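How many demos before my bedroom cleanup policy stops being terrible?

Asked by Carter McIntyre
Nov 28, 2023
Tags: teleoperation, imitation learning, bimanual, data collection

Hi all, long-time reader here and I finally have something to ask. I've been recording two-arm demonstrations for a "put the trash in the wastebasket" task since October, and I'm up to 383 episodes. Every one is me driving the arms by teleop, start to finish, with the head view and the joint states saved together. Training runs fine, the loss looks lovely, and then I run the policy and it does something weird about half the time.

The task is a plastic bag on a nightstand, a bin on the floor, and the bag has to end up in the bin. I figured that would be the easy one! My other task (folding a hand towel) is working better than this, and towels are supposed to be the hard thing.

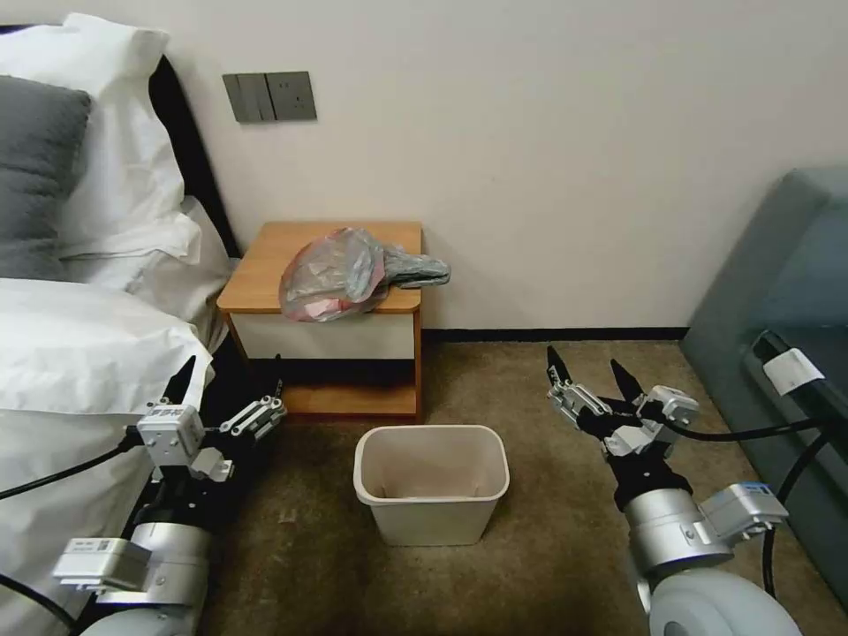

Bag on the nightstand, both arms open, bin in between.

What goes wrong is mostly the grab. The gripper heads for the nightstand nicely enough, then closes a little above the bag or a little to one side, and carries a handful of air over to the bin. It even opens up and "drops" it. Then it goes home looking very pleased with itself. When it does get hold of the bag, the rest usually goes fine, though now and then the bag clings to the fingers and won't let go.

Some details in case they matter. I keep the bin in the same spot, between the arms. I crumple the bag up fresh each time, but I've been setting it down near the front of the nightstand because that's easy to reach. I do about half the episodes with the left arm and half with the right, whichever feels natural. I'm recording with Grasard (whatever version was current in October) and training with the stock settings in Sumine, which I haven't touched because I'm scared of them.

So do I just keep going until I hit some big number, or am I collecting the wrong stuff? My wrists would really like to know before I record another few hundred.

Colleen MacPherson replied

Hi Carter! I went through nearly the same thing with a laundry task, and my guess is that you've got plenty of episodes and they're too much alike in one way and too different in another.

Start with the arm thing. You said you use whichever arm feels natural. You know why you picked left that time, but the policy only sees a bag and a bin, and in your data the same view sometimes leads to a left reach and sometimes to a right one. Mine used to start with both arms, hesitate, and grab at nothing. Pick a rule and stick to it. I use "the arm closest to the bag," and when it's dead center I always go right. You can probably sort through what you already have and train only on the episodes that follow the rule, so don't throw anything out yet.

Then the spot. If the bag is always near the front, the policy can learn a pretty good average reach and hardly look at the bag at all. That would fit with the gripper closing a little above it or off to one side. Put it at the back, at the corners, half hanging off. Squash it flat sometimes and leave it puffy other times. Move the bin around too – just a hand's width is enough to start with.

Third, please record some misses. Drive the gripper to where your policy ends up when it gets it wrong, then start recording, open up, back off, look at the bag again, and grab it properly. Don't record the wrong part, only the fixing part. I added a batch of those to the laundry set and it did more for me than anything else I tried all year.

For the clinging, I give the wrist a small shake over the bin and hold still for a beat before pulling away. Do it in every episode, even when the bag has already dropped, or you'll have the same "sometimes yes, sometimes no" problem as with the arms.

My laundry set ended up at 938 episodes, but I'm pretty sure I could have stopped a lot sooner if I'd done the above from the beginning. What I'd do is train, run it, write down where it fails, record for just those spots, and train again. Small rounds! I wasted weeks recording in one giant block.

Oh, and check your timing. If the head view lags behind the joint readings, your grabs will be off by a bit no matter how good the demos are. Play an episode back slowly and see whether the fingers close in the picture when the numbers say they close.

penner_and_paper replied

just get more data. also try a bigger model

sunthorpe replied

Agree with Colleen about the timing, check that first since it takes 5 minutes. I had a Grasard setup where the video was 2 frames behind and I blamed my own driving for ages.

One thing to add, watch your own pauses. If you stop above the bag to line things up, the policy learns to stop there too and sometimes never leaves. I trim the long pauses out before training. Leave Colleen's little hold over the bin alone, though, if you go with that.

Carter McIntyre commented

Thank you both, this is great. I played back a handful of episodes and the video does look a touch late, so I'm going to fix that before I record anything else. And I sorted by arm... yikes. There are bags in almost the same spot where I went left on one take and right on the next. Going with closest arm, right on ties. Colleen, when you did the fixing episodes, did you mix them in with the rest or train on them separately at the end?

Colleen MacPherson commented

Mixed in, all together, from scratch. I tried adding them at the end once and it got fussy about the easy grabs.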